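Visit to the Garnum Lab, Melavville

We went over on a Thursday in November, leaving the office before seven to be there for the nine o'clock start. Garnum is on the second floor of the old Hourani building, past the loading dock. Parking is on the north side only. There were coffee and rolls in the hallway, then a short talk, and then we were taken into the work area in two groups. I was in the second group.

The talk covered one result. The group trains robot arms to do household jobs from recorded demonstrations, and the project, called Movine, asks how much it matters where those demonstrations are recorded. The usual way is to set up one station and record the same job again and again until there is enough. Movine took the same number of recordings and spread them over many different stations. The total was 100 demonstrations in both cases. The only thing that changed was how they were divided up.

The job used for the comparison was opening the door of a front-loading washer. It was picked for being dull and hard at the same time. The handle side differs from model to model, the latch needs a firm pull before the door moves, and the glass is curved and reflects everything in the room. Cameras do badly with that.

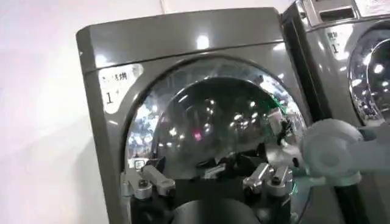
Both versions were then tried on washers that had not been used in any recording. The version trained at one station opened the door in 39 percent of its trials. The version trained at many stations got to 64 percent. Each version had 40 minutes of practice runs beforehand to check the hardware, and those were not scored.

Someone in our group asked whether the gain came from seeing more kinds of washers or more kinds of rooms. The answer was that they had tried to pull the two apart and could only do it partly. Changing the lighting and leaving the machine alone gave a small gain. Changing the machine gave a larger one. Changing both was best, but they did not have enough trials to say by how much, and they left that number off the slide.

Most of the failures were at the first touch. If the fingers landed a little too far from the edge of the door, the arm pulled on nothing and then carried on as if the door had opened. The next round of work is on getting it to notice this and try again. They are using the view from the wrist for that, with no extra sensors so far. I would have liked to hear more about why they ruled out a force sensor, but we were short on time by then.

We also asked about cost. Recording at many stations takes longer per demonstration, mainly from moving and setting up again. They did not have a full accounting yet. For our own shop, that is the figure I would want before changing how we record.

The lab takes visiting groups once a month. Bring closed shoes. Lunch is not included, but there is a sandwich place across from the north lot.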